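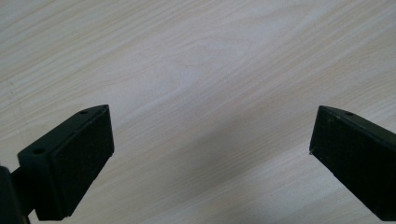 4.2 교대 시작 전 그리퍼 점검

본 절은 Vomemach 핸드 그리퍼를 포장 보조 작업대에 배치한 사업장의 작업자와 교대 책임자에게 적용한다. 수동 집기 작업이 그리퍼 작업으로 전환된 구역에서는 기존의 장갑 및 집게 점검표를 폐지하고 본 절의 절차를 따른다.

준비
- 작업대 상판을 비운다. 부품, 서류, 공구를 남기지 않는다.
- 그리퍼를 대기 상태로 두고 양쪽 핑거를 연다.
- 보풀 없는 마른 천과 점검 기록지(양식 103)를 준비한다.

절차
1. 핑거 사이에 물체가 없는지 확인한다.
2. 좌우 핑거 안쪽의 검은색 패드를 육안으로 검사한다. 들뜸, 찢김, 눌린 자국이 있으면 사용을 중지하고 4.5절에 따라 교체한다.
3. 패드 표면과 모서리의 먼지를 마른 천으로 닦는다. 작은 입자도 제거한다.
4. 핑거 윗면의 나사 구멍에 이물질이 끼었는지 확인한다. 이물질은 플라스틱 핀으로 빼낸다.
5. 핑거와 본체의 연결부를 손으로 가볍게 흔들어 유격을 확인한다.
6. 핑거를 완전히 닫았다가 다시 연다. 이 동작을 4회 반복한다. 좌우 끝이 어긋나면 7단계로 진행하지 말고 교대 책임자에게 알린다.
7. 시험편을 집어 상판에서 들어 올린 뒤 같은 자리에 내려놓는다. 시험편이 미끄러지면 2단계부터 다시 실시한다.
8. 결과를 기록지에 적고 서명한다.

주의: 핑거가 움직이는 동안 패드 사이에 손가락을 넣지 않는다. 청소는 반드시 대기 상태에서 실시한다.

주의: 패드에 알코올이나 용제를 사용하지 않는다. 접착면이 손상될 수 있다.

참고: 밝은 색 상판에서는 핑거 아래의 그림자를 얼룩이나 유격으로 오인하기 쉽다. 판단이 어려우면 작업등의 각도를 바꾸어 다시 본다.

4.3 작업 배분의 변경

그리퍼 도입 후 작업자의 주 업무는 반복 집기에서 투입 위치 지정, 불량 선별, 점검 기록으로 바뀐다. 다음 사항을 교대 편성에 반영한다.

- 점검 시간은 근무 시간에 포함한다. Grenby 공장의 경우 작업대당 약 7분을 배정하였다.
- 점검과 서명은 해당 작업대를 실제로 사용할 작업자가 한다. 대리 서명은 인정하지 않는다.
- 한 작업자가 그리퍼를 연속으로 사용하는 시간은 68분을 넘기지 않는다. 이후에는 선별 또는 기록 업무로 순환한다.
- 작업자는 이상을 발견하면 승인 없이 작업대를 정지할 수 있다. 정지 시간은 개인 실적에서 제외한다.
- 수동 집기 숙련자는 시험편 선정과 신규 작업자 교육에 우선 배치한다.

참고: 생산량 목표는 도입 첫 달에 조정하지 않는다. Penetti 라인에서는 8월 편성부터 새 기준을 적용한다.

기록지는 교대 종료 시 교대 책임자가 회수한다. 패드 교체 요청은 설비 담당 Senyo Agbeko, 교대 편성에 관한 문의는 Estela Medina에게 한다.

개정일: 2022년 5월 22일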